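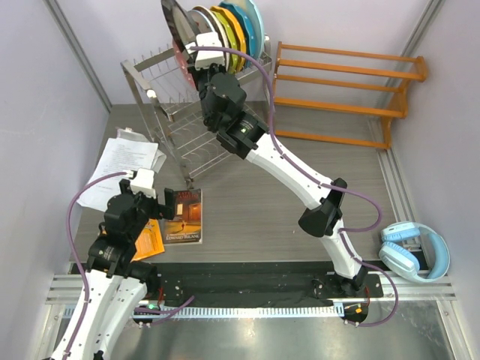 The Kitine letters: where we've got to by the end of April

Hi Iddrisu,

You asked for something short and readable this time, so I've left the spreadsheet out of it (it's in the shared folder if your finance people want it). The money is for transcribing and indexing the papers of the whaling bark Kitine and her owners, and that's going well, mostly, with one real headache that I'll get to.

Transcription

We have 869 letters and log pages fully transcribed and checked by a second reader. When I wrote to you in the winter I was worried we'd be nowhere near that! What changed is that we got through the first mate's pages. His handwriting is dreadful, all loops and no vowels, and he wrote small to save paper. Once we had a decent key to his abbreviations the rest of his log went three times as fast. "Do. wr." is "ditto weather," by the way, and he uses it for weeks at a stretch in the South Pacific.

The owners' letterbooks are much easier going. A clerk copied them out in a lovely round hand, and he hardly ever crossed anything out. They're also where the good gossip is. There's a long quarrel over a shipment of bread that the captain swore was already wormy when it came aboard and the supplier swore wasn't, and it runs on through 13 letters before somebody finally pays up. I've flagged the whole run for the web exhibit.

The crew list

I told you I hoped to name every man who shipped on the third voyage. We're not there. The list that left port and the list that came home don't match, which is normal for a whaler, but in this case there are 20 names on the second list that I can't find joining anywhere. Some were surely picked up in the islands and entered under whatever name the mate felt like giving them. A couple might be the same person twice. One is written "Ocampo," with no first name, and he turns up again in the owners' accounts, drawing tobacco and a pair of boots against his share. I'd love to know where he came from. I've asked for a look at the consular records from the two ports where they stopped for repairs, and I'm waiting to hear.

The Vetora business

Now the headache. You'll remember that we'd planned to use the log of the Vetora, the owners' other ship, to fill the gap where the Kitine's own log is missing. The two ships sailed in company for part of that season and traded mail. Well, the Vetora log came back from the conservator with a note saying the middle section is stuck together and shouldn't be opened until it's been properly treated. So those pages are off limits for now. The conservator's estimate for the extra work is $3,120, which we didn't budget for. I think we can cover it by moving the travel money over, as I'm getting most of what I need by mail anyway – but that takes your sign-off, so please let me know.

If you'd prefer we leave the Vetora alone, we can still finish. There would just be a hole of almost five months in the story, right where the captain falls sick and the mate takes over. I'd hate that, and I suspect you would too!

The website

The index is live in test form on the Illum platform. You can search by person, ship, port and cargo. Searching by date works for the letters but not yet for the log, because the mate kept sea time, where the day starts at noon, and the software gets in a muddle about it. We're adding a second date field by hand. It's dull work, and I do it in the evening with the radio on.

Next up

Finish the letterbooks, get the date fix done, and start on the bills and receipts. Those are in two boxes I haven't opened properly, apart from a quick peek that turned up a sailmaker's bill and a very cross note about a missing anchor.

Could you let me know about the travel money when you get a minute? The conservator is holding a spot for us through the end of next month.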